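Bring Back the Shoe Repair Shop
06/08/2019

I grew up four doors down from a shoe repair place in Rurnlow, and I didn't appreciate it one bit. It smelled like glue and polish, the radio was always on a ball game, and my mother sent me there with a paper bag of heels every few months. It closed while I was away at college. There's a phone store in there now, and then there was a different phone store.

I bring this up because last month I tried to get a pair of shoes resoled and you would think I'd asked for a new roof. The first place I called only does keys. The second wanted 65 dollars and three weeks. The shoes cost me 72 dollars new! So you can see how the math goes, and you can see why most people toss them and order another pair before lunch.
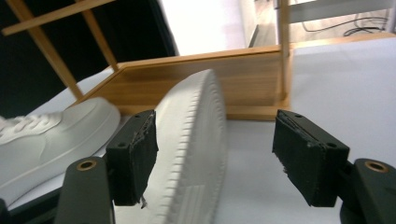
I don't blame anyone for doing that math. I've done it plenty. But I do think we let something slip away when fixing a thing started to cost as much as buying it. My friend Silvan Tanner says I'm just being sentimental (he owns more than 40 pairs of shoes, so consider the source). Maybe I am. I still think a town ought to have one person in it who can put a new heel on a boot.

And companies could help a lot more than they do. So many shoes are glued together in a way that makes a repair person sigh at you - I have been sighed at - and when you write and ask for replacement parts you get a coupon. A coupon! I wanted insoles.

I did finally find a guy, over in Prantl, behind the laundromat. He's been at it since 2000 and he only takes cash. He looked my shoes over, told me I walk on the outsides of my feet, and said to come back in July. I was so happy I brought him my belt and two purses as well. If you live anywhere near there, go see him, and bring the boots from the back of your closet too.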